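Protokoll Werkstatttreffen, 20. Juni 2023
Projekt Nellard (Zerlegen alter PCs mit Roboterarm)
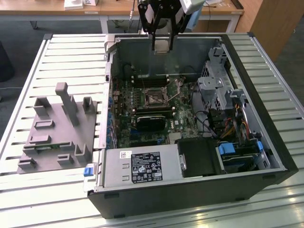 TOP 1: Stand
Als Testgerät dient weiter der Dell-Tower, liegend mit offener Seite. Der CPU-Sockel ist leer. Die graue Kunststoffhalterung bleibt links vom Gehäuse.

TOP 2: Greifer
Rima Tarawneh passt die Anfahrhöhe an, Abstand zur Gehäuserückwand künftig 70 mm. Kabel werden vorerst von Hand gelöst.

TOP 3: Kosten
Bisher 589 Euro ausgegeben. Angebot von Fustmont für neue Finger liegt vor, Entscheidung vertagt.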